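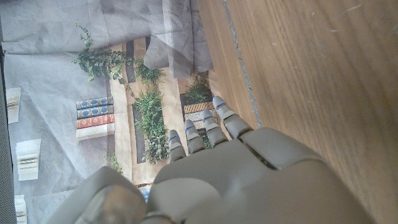
Wrist camera, right at the edge of the table. Four fingers and a printed bookshelf behind them.

Stop tuning the grasp. Fix the log.

April 11, 2021

I've been putting this off since February and I'm writing it fast, so forgive the mess. Short version: most teams working on hands with fingers spend their weeks on the wrong layer of software. They tune the controller. They retrain the detector. They almost never touch the plain boring tool that says what the robot thought it was doing at the moment it did it.

We run Gesto for planning and Vosell for perception. Both fine. Both have nice dashboards. Neither one agrees with the other about what time it is, and for a long while I thought that was a small problem.

It isn't small. A planner says the finger closed. The perception side says the object moved. Which came first? If your clocks are off by 11 frames you can tell any story you like, and people do, me included. I spent two weeks blaming a thumb joint for something that was a buffer filling up in a logging process. Two weeks. The thumb was fine.

Backgrounds fool you the same way. A printed shelf with books and plants on it looks like a shelf to a wrist view, at least to a detector that was trained on flat pictures to begin with. So Vosell hands over a nice confident box round a book that has no thickness, and the planner takes it. Whose bug is that? Perception will say planning should have checked depth. Planning will say it was given a box. Without a record of what got passed across, the meeting goes on till lunch.

Why the tuning habit sticks

Tuning feels like work. You change a gain, the hand moves differently, you can show someone. Change a log format and nothing moves. No video to send round. I get it.

But look at the numbers from our own runs. We kept 636 attempts. Of those, 458 could be replayed from start to finish with every stream lined up. The rest are just video with opinions attached. I can't say if those grasps were good or bad for the reason we wrote down, and I was the one writing it down.

Shiny things make all of this worse. A hand bell is my favorite bad object. Chrome on one end, matte black handle on the other, and the two halves might as well be different objects as far as a depth estimate goes. The bright part throws streaks and reflections, the dark part drops out. Your planner then gets half a bell and does something perfectly sensible with it. Sensible for half a bell.

And the fingers are in the way! A wrist view is mostly hand. People forget that when they write the perception spec and then they're suprised when the tracker locks onto a knuckle.

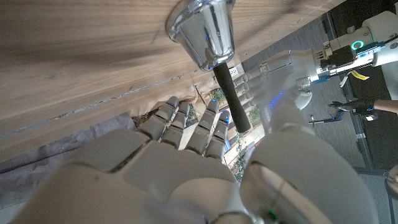 What I'd do instead

One clock. Not three clocks and a script that fixes them afterwards.

Log the plan that was rejected, too. Begović, our replay tool, only kept the winning plan for ages, and the losing ones are where you learn what perception was feeding in. Disk is cheap. Keep them.

Record who or what else is in reach. A second arm or a person's hand near the table changes what the planner should be allowed to do, and if that isnt in the log then the replay is a lie of sorts.

Someone will say Kudeck does all this allready. It does some. It lines up the camera streams well and then treats the joint data as an afterthought, at least in the version we have. Still better than a folder of files named final2.

I'm not against better controllers. Go build them. Just get to the point where you can replay a bad run and agree on what happened, then pick up the gains again. Our joint stream still drops its first few samples on startup, and that's what I'm fixing next.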